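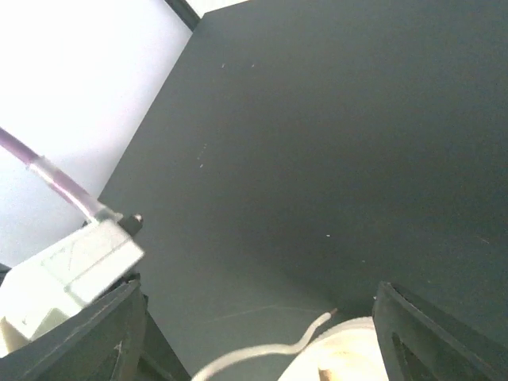

Stage and backline check, Bundham Hall, 2024-01-08. Filled in before the instrumental night, with the Stestel guitar rig and the house PA. Items marked OPEN need doing before doors.

## Power

- [x] Stage left distro tested, breaker trips and resets.
- [x] Stage right distro tested. One outlet is stiff. It holds a plug fine but you have to push.
- [ ] OPEN: Extension reel 18 has a nick in the outer jacket near the plug. Inner wires not showing. Taped off and moved to the repair shelf. Do not put it back on stage with tape over the nick.
- [x] Tube amps on their own circuit, lights on the other. Last January we had both on one and lost power in the second set.
- [x] All plugs for the keyboard corner are grounded. No lifted grounds found.

## Guitar and bass amps

- [x] Beneš 2x12 combo: handle tight, back panel on, all screws in. Fuse matches the rating on the plate.
- [x] Stestel head: seated on the cab, rubber feet intact. Hums a little with nothing plugged in, same as before.
- [ ] OPEN: Bass cab has one caster that won't lock. Chock it or take the casters off. I would take them off, it's four screws each.
- [x] Spring reverb tank secured. It was rattling in the fall and is now on new mounts.
- [x] Standby switches work on both heads.

## Drum riser

- [x] Legs pinned, all locks closed.
- [x] Carpet taped on all sides, no curled corners.
- [x] Rear rail in place. Drummer's stool sits well clear of it.
- [ ] OPEN: White edge tape is worn on the step up. Replace it with a full strip. Patching it leaves lumps.

## Cables and walkways

- [x] Snake runs along the back wall and under the ramp at the door.
- [x] Pedalboard power supplies taped down, with slack left at the board end.
- [x] 21 instrument cables tested, all passed. Two are short and should go to the keyboard corner.
- [ ] OPEN: Monitor cable at the front crosses the steps. Reroute it around the far side. The lead guitar player walks down there during the last number, and he does it without looking.

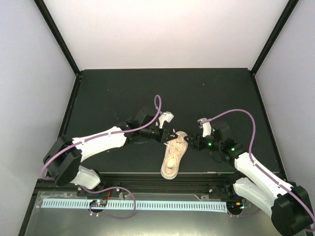 Collen wrote back that the front monitor could come off the steps completely if the two wedges are linked from stage left, and asked that the link cable be the long one, run behind the lip of the stage and not over it. That works. It also frees up a channel. Change the item above to "link from left" when it's done and initial it.

## Sound levels

- [x] Meter battery replaced, meter checked against the house one. They agree.
- [x] Earplugs at the merch table and at the desk.
- [x] Side fills aimed at the band and clear of the front row.
- [ ] OPEN: Slide guitar through the Beneš combo is very sharp from the first two rows. Tilt the amp back or turn it in toward the drums. Ask the player first, he sets his tone by ear from where he stands.

## Fire and exits

- [x] Both exits open from inside with one push.
- [x] Extinguisher tag 1112 in date, pin in, gauge in the green.
- [x] Extinguisher tag 896 in date. The bracket is loose on the wall but holding. Tighten it when the ladder is out for the lights.
- [x] No flight cases in the side passage. Empties go in the loading room.
- [x] Fog machine not in use for this show.

Next check is at load-in for the second night. Use a fresh sheet and carry over anything still marked OPEN.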